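Marnance 2 Laminating Pouch and Roll Film

November 7, 2018
By Musyoka Simiyu

The Marnance 2 is a gloss thermal laminating film supplied as pre-cut pouches and as continuous roll. It replaces the original Marnance film in the Feltier catalogue. Pouch dimensions are unchanged, so existing carrier sleeves and storage trays can be kept in service.

Construction

The film is a polyester base with an EVA adhesive layer. Both faces of the pouch are the same thickness, and the sealed edge is on the short side for A4 and A3 sizes. Corners are rounded. The roll version is wound adhesive side in and is supplied on a plastic core with end caps.

Light transmission through a sealed single sheet is 93 per cent. Colour shift on coated stock is slight and is most noticeable on pale greys. For colour-critical work, laminate a test print before committing the run.

Operating conditions

Set the laminator to 97 degrees Celsius for standard office paper. Heavier card needs a slower feed speed; do not compensate by raising the temperature, as the adhesive will flow past the edge and foul the rollers. Allow the machine to reach its set point before feeding the first pouch.

Feed the sealed edge first. Keep a margin of film clear on all sides of the document if the finished sheet is to be used outdoors or wiped down regularly. Trimming flush to the paper breaks the seal and moisture will enter at the cut.

Do not laminate thermal receipts, wax crayon or inkjet prints that have not dried fully. Remove staples and paper clips from originals. A staple left in the sheet will score a silicone roller, and roller damage of this kind is excluded from the Farooqui machine warranty.

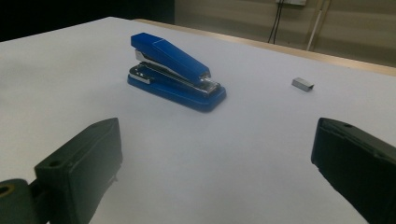
Finished sheets should be laid flat under a light weight until cool. Stacking them hot produces curl, particularly in A3. Curled sheets can be passed through a second time with the opposite face up.

Storage

Store cartons flat and away from direct sunlight. Opened packs should be resealed. Film kept in an unheated shed over winter should be brought indoors the day before use.

Supply

Pouches are packed in cartons of 1,200. Roll film is sold singly. The Dallus pouch dispenser accepts A4 only and is ordered separately. Stock of the original film will be sold until April, after which orders for the old part numbers will be filled with Marnance 2.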